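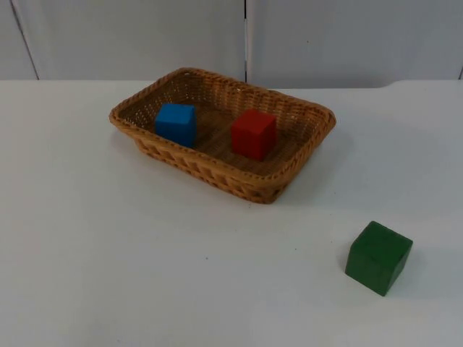

How many toys should a two-year-old have out at once? Eight, in our house, and the rest live in the cupboard under the stairs until it's their turn.

I've had a few messages asking about toy rotation after I mentioned it in passing in August, and with Christmas bearing down on us I thought I'd better write it up properly. So, kettle on, small person asleep, let's go.

I first heard of it from my neighbour Lauri Räsänen, whose twins are a bit older than ours. I'd gone round to borrow a drill and his living room was so calm I thought they'd moved out. He explained the system to me in the hallway while one of the boys tried to post a banana through the letterbox (from the inside). You put most of the toys away. You leave a few out. Every couple of weeks you swap them over. I went home, looked at our floor, and started that evening!

The first job was sorting, and I'll warn you now that it takes longer than a nap. I tipped everything onto the bed in the spare room and made piles: things to build with, things to push along, pretend food, noisy things, puzzles, soft toys. Then there was a pile of broken bits, half of which I couldn't identify, and that went straight in the bin before I could get sentimental about a single plastic wheel.

Out of each pile I picked one or two things, until I got to eight. A whole set counts as one, so the train track is one thing even though it has a ridiculous number of pieces. Books don't count and neither does Rabbit. Rabbit is staff.

Everything else went into lidded tubs. Ours are the Brotico ones, the medium size, and they stack well enough, though the lids are a pain to get off one-handed. I wrote on the ends with a marker. For the first few weeks I didn't label them at all and spent an awful lot of time crouched in the dark under the stairs, feeling around for a tambourine.

What goes out now? We have a Vainio shape sorter, the track, a doctor's kit, some play dough, a drum, a big floor puzzle, a wobbly pull-along dog and a bag of animals. The dog is due to go back in soon, it's had a long run.

On swapping: I do two or three things at a time and leave the favourites alone. We tried changing all eight on one night and there was a proper meltdown at breakfast, which was fair enough really. I wouldn't be thrilled if somebody swapped my sofa while I slept. And if she asks for something that's in a tub, I get it out. Some people are very strict about that and I don't see the point, she's two.

Has it worked? Mostly. She plays with each thing for longer, and tidying up before bath takes one song instead of the whole album. She still ignores the lot some mornings and plays with the colander. The mess hasn't gone either — it's just a smaller mess, and I can hoover round it.

Now, presents. My mum has already rung twice to ask what to buy, and I've said one thing to play with and one thing to wear. She has agreed to this in the way she agrees to most things, so I'm expecting a van. The plan is to open everything on the day, let her enjoy it, and quietly move some of it under the stairs over the week after. Some friends of ours at the Cladgate end of town hold a few parcels back unopened for January, and I quite like that idea, but ours can count parcels better than she can count anything else.

If you've got stuff to pass on, the Kustulley charity shop takes toys as long as they're clean and have all their pieces. Ring before you go, they were full last time and I had to carry a garage all the way home in the rain. Puzzles they'll want you to have checked, so leave yourself an evening for that.

I'm off to wrap things. Somebody asked about doing the same with clothes and dressing-up bits, and I'll have a go at that in the new year once I've found the bottom of the wardrobe.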